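To: cell-planning list
From: Maritza Quispe
Date: Oct 4, 2023
Subject: Re: February order, second bin-picking station

Esmaeil, Zohreh,

Replies to the quoted points are inline. Both views are of the blue bin with the slotted metal parts, which is the job the second station has to be priced for.

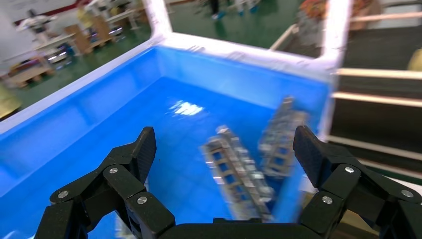
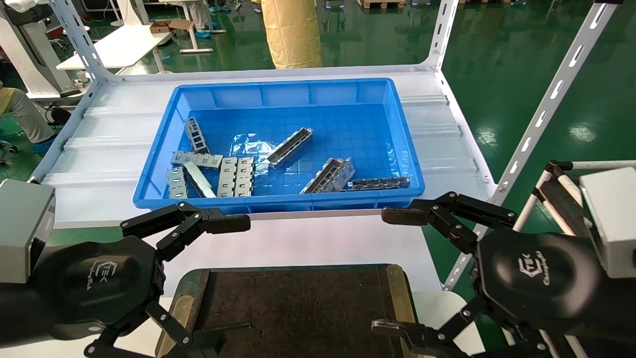 ## Quoted message and replies

> On the budget call Hooman asked why the quote from Vateck lists spare fingertip pads as a separate line. Can we drop it and buy them when needed?

No. The delivery time on pads is 11 weeks. Keep the line at 400 and move it from capital to consumables, where Afshin already has a code for it.

> Lurkley offer a single-arm version. It saves 3000 on the station. Is there any reason to stay with two arms?

For flat strips on a bare bin floor, one arm would do. My concern is the plastic sheet. In the second view there are parts lying on a crumpled clear sheet inside the bin, and I want one arm free to hold or lift the sheet while the other picks. If goods-in will agree to strip the sheet out before the bin reaches the shelf, I will look at the single arm again. That is labour on their side and should be costed by them before we claim the saving.

> Do we need the wrist cameras as well as the head camera?

Yes. Compare the two views. The wrist camera sees over the rim and down to the bin floor between the fingers. The first view is blurred on the parts and also has a bright reflection on the blue plastic, so please ask both suppliers for:

- exposure time at our normal light level, with no added lamp
- the price of a diffuser or polarising filter, quoted separately
- whether the camera can be changed on site without recalibrating the arm

Matt bin liners were suggested by Ikmont. I have not priced them.

> Shelf height: fixed or adjustable?

The slotted uprights are fine. I would not pay for a powered lift in this round. Allow 2 spare shelves and leave it there.

## Still open

1. Service contract. Rostami want it signed with the order. Zohreh to check whether it can start at acceptance.
2. Reach drawing for the far corners of the bin, from both suppliers. Neither has sent one.
3. Floor fixing. Afshin to confirm whether we may drill the green floor or must use weighted bases.

I need items 1 and 2 before the figures go to Hooman. Item 3 can follow.

Maritza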